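Drilling, digging and breaking out at home: what I've learned the hard way

I've spent most of this year making holes. Holes in the garden, holes in walls, one very long hole under the side path for a water pipe, and I've got a fair bit wrong along the way. So I'm putting my tips in one place, mostly for anyone who is about to hire a big noisy tool for the weekend and is feeling a bit too confident (I was!).

Find out what's down there first

Before you dig anything, get the service drawings for your street and then don't trust them completely. Ours showed the gas coming in on the left. It comes in on the right. I borrowed a cable detector from a neighbour, walked the whole route twice in different directions and sprayed a line wherever it squealed. Then I dug the first bit over each line by hand with a wooden-handled spade, slowly, muttering.

Dig a trial hole

Do one small hole to full depth before you start on the trench proper. Mine told me that the top 300 mm was lovely crumbly stuff and everything under it was clay with lumps of old brick in it. I changed my plans on the spot and hired a breaker with a clay spade, which saved my back and most of my Sunday.

Getting under a path without lifting it

If the path is narrow you can go underneath. Dig a pit on each side, longer than you think, because you need room to swing. I used a length of steel pipe with a cap on the end and drove it through from one pit to the other with a lump hammer. Check the level every few blows. Once it starts wandering off you will not talk it back, so pull it out and start again a little to one side.

If it stops dead, stop too. I kept hammering at something for ages and all I did was mushroom the end of the pipe and jam it solid. Getting it out took a car jack, two sleepers and some language. When I finally had a proper look from the far pit, it was a lump of old concrete the size of a loaf, and I could have chiselled it out in no time.

Never get into a deep pit on your own, by the way, and don't pile the spoil right at the edge. Clay looks as though it will stand up for ever and then it doesn't.

Keep the bits cool

For masonry, I drill in short bursts and pull the bit out often to clear the dust. If the tip has gone blue, you've cooked it. I've got a set of Farno bits that have done well, and a cheap one from the market that lasted for half a hole in engineering brick. My drill is an old Fosora with a depth rod, and the depth rod is the part I'd miss most. Before I had it I used a wrap of tape round the bit, which works until the tape slides up and you come out in next door's hallway.

Turn the hammer action off for tiles! I know everyone says it. I still forgot once.

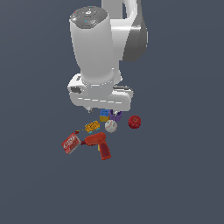
Hiring the big stuff

Ring round before you book. Prices for the same breaker near me went from £40 a day upwards, and the dearest place wanted a deposit of £300 on top. Ask whether the chisels are included and what they charge if you bring them back blunt. Start it up in the yard before you load it. I didn't, and spent my first morning driving back to swap it.

Book it for a day longer than you need. Something will go wrong, and it's miserable trying to finish a trench with one eye on the clock.

Where does it all go?

Soil swells when you dig it out, so a tidy little trench turns into a mountain. I filled the skip before I'd got to the gate. Put a tarpaulin down first, keep the topsoil separate from the clay, and backfill in thin layers, treading each one down well. I skipped the treading on one stretch and it has sunk beautifully all winter, so guess what I'm doing in November.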